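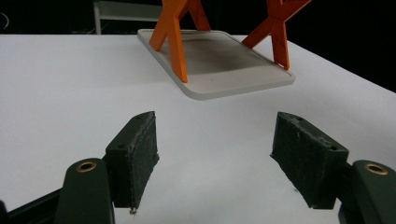
The hand-held gripper open in front of the tray and the two orange stands.

Isla Baxter keeps a box of worn finger pads under her desk at Drustico. They are dark, fuzzy and full of lint, and she won't throw them out. "When a set of recordings looks wrong, I want to know which pads were on the tool that day," she says. "I've gone back to that box more than once."

Baxter runs the demonstration room at Drustico, where people show robots how to do small handling jobs. Most of that showing is done with a gripper held in the hand. The person squeezes it, the fingers close, and a camera on the tool records what the fingers are facing. No arm is involved until later, when the recordings have been used to train one.

She came to the job from the other side. Her first two years in robotics were spent on remote control, driving an arm through a pair of handles while watching a screen. The project was called Ondik and the task was loading parts into a test fixture.

"I was slow. Everybody was slow," she says. "You reach for something, the arm reaches a moment after you, and you can't feel whether you've touched it. A good operator learns to wait. Then the robot learns to wait too, because it's copying a person who waits."

Drustico still uses remote control for some work. Baxter prefers it when the job depends on the limits of a certain arm. A person with a gripper in hand can turn a wrist in ways the arm can't follow, and those recordings have to be dropped. With remote control, anything the operator did is something the arm has already done.

"If the reach is awkward, or there's a wall close by, I'll put someone on the handles," she says. "For a table and a tray, I'll give them the hand tool."

The trays come up often when she talks. A shallow tray with a raised rim sounds easy, she says, but the rim changes how people move. New demonstrators lift too high to clear it. Some come in flat and bump it. She asks them to make their approach from the front at a steady height and to keep both fingertips in view of the camera for the whole move.

X-shaped stands are another matter. The bars cross, so there are several places to take hold, and people choose different ones without noticing. On one early set, three demonstrators each had their own way. One took the crossing point, one took an upper arm, and the third changed from one recording to the next.

"The model averaged them, more or less," Baxter says. "It went for a spot between the two, and there was nothing there to hold. That was my fault. I had written 'pick up the stand' on the sheet and left it at that."

The sheet is longer now. It says where to grip, how wide to open before the approach, and where the tool should be when the recording starts. It does not say how fast to go. She tried that for a while and found that people watched the clock and stopped watching their fingers.

How many recordings does a task need? Baxter doesn't like the question but she answers it. For the first version of the stand task, her group made 1000. They threw out 63 after review, mostly for fingers that closed before they reached the bar. For the second version, with the stands moved to new spots before each try, they made 2000.

"Moving things is most of the work," she says. "If the stand is in the same place each time, you've taught the robot a place. You haven't taught it a stand."

Sessions run 45 minutes, then the demonstrator has to put the tool down. The limit dates from March, when she looked at recordings from long sessions and saw the grips getting sloppy near the end. The tool is not heavy, but the hand does the same squeeze over and over. She now has people swap with whoever is resetting the table.

She is also strict about mistakes. If a demonstrator fumbles a grasp and recovers cleanly, the recording stays. If they fumble and then shake the tool or start over from the side, it goes. Her view is that a robot will miss sometimes and needs to have seen a calm second try.

"People apologize to me when they miss," she says. "I tell them to go back in, same approach, and finish it. I'd like more of those than I have."

Before the first session on Monday mornings she checks the screws on the finger mounts and opens and closes the tool a few times by hand. A loose pad will tilt under load, and the person holding the tool corrects for it without thinking. The arm that gets trained on those recordings has its own tight pads and no reason to correct for anything.

Asked what she would change, Baxter mentions the sense of touch. The recordings hold what the camera sees and how far the fingers are open. They don't hold how hard the person squeezed. For stiff parts she can live with that. For soft packaging, which is next on her list, she expects to need something in the pads, and she has two designs waiting to be tried.

"The person knows when they've got it," she says. "They feel it before the lift. Right now we lose that part."

Related
Zuvow opens a second training room for remote operators
Writing task sheets for demonstrators
Tennant on gripper wear and when to change pads
Ondik project: notes on delay and operator pace

Last updated: March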